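Open day at Torkodell: was it worth the bus fare?

Eleven of us signed up for the Sunday visit and most turned up, which is better than the boatyard trip managed. For those who stayed at home, Torkodell is the firm in the old seed warehouse past the level crossing. They say they are teaching robots to do household jobs. The invitation promised "a glimpse of the home of tomorrow". I went in doubting that and came out doubting it a bit less in some places and a good deal more in others.

We were met by Tassanee Ratanaporn, who runs the visits, and given a badge and a leaflet. The leaflet has a drawing of a robot pouring tea for a lady in an armchair. I asked whether we would see it pour tea. We would not. Pouring is "on the roadmap".

The talk came first and went on for 40 minutes. Yaw Osei gave it, and he is a good speaker who didn't hide behind long words. His point was that a robot can't be told how to pick up a bottle in the way you would tell a grandchild. It has to be shown, over and over, with different bottles on different tables. So people spend their days doing small jobs with a hand-held gripper that has a camera on it, and the recordings are used to train the arm. He put the figure at 196 recordings for one simple task, and said that was a small set. Hilkka Oksanen asked what happens when the table is a mess, as hers is. He said messy tables were welcome, and I will give him credit for that, as the working table we were shown had not been tidied for company.
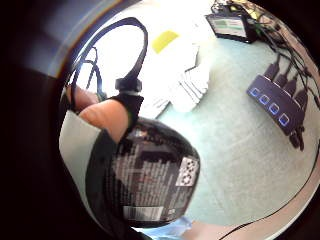
What we saw on the bench

The bench work is slower and plainer than the leaflet lets on. A dark bottle with a black cap and a loop of cord on top, papers or cloths in a stack, a yellow sticky note, a little screen, and cables wherever you looked. A USB hub with four blue lights had a plug for each of them. Tuulikki Kettunen, who wired telephone exchanges for half her life, looked at the cabling for a long time and made a noise I have heard her make about my shed.

I found this part the most convincing of the day, oddly enough. It was people doing fiddly work with their hands and keeping a record of it, and I can respect that. My trouble is with the distance between that table and the lady in the armchair.

The demonstration

After coffee (instant, but plenty of it) we stood behind a rope and watched the arm. They call this one Geruvis. Its job was to lift a plastic beaker off a shelf and set it down on a tray. It made 8 attempts. It managed five of them, knocked the beaker over twice, and once stopped in mid-air until a young man with a laptop did something to it. Applause after each success, and I noticed that the applause started at the front, where the staff were.

Five out of eight is quite good, Yaw said, for a beaker the arm had never met. Perhaps so. I asked what the score would be with a full beaker and he said they don't use full ones near the electrics. I asked how long before it could be let loose in a kitchen. He wouldn't give a year. I preferred that to the leaflet, which gives one.

Questions that got half an answer

What would it cost? "Too early to say." Hilkka pressed, and was told that the arm by itself, without the computer or anybody to look after it, costs as much as a decent second-hand car. Whose car, we didn't establish.

Who is it for? The leaflet says older people living alone. Yu-na Kong, who does home care visits, pointed out that lifting a beaker is the easy bit of her morning and that the hard bit is getting somebody to drink what's in it. Tassanee wrote this down. I would like to know where the notebook goes.

Do they record in real homes? Not yet. They hope to, and there was a form by the door for anyone interested. Two of our party took one. Please read the back page before signing, where the part about keeping the recordings is in much smaller print than the rest.

If you want to go

Another open day is planned for January. Entry is free, there are 140 places, and the lift was working. Wear a jumper, as the demonstration hall is not heated. The bus stops outside but the last one back goes at ten past four, and the talk will run over.

I'd go again if they pour the tea.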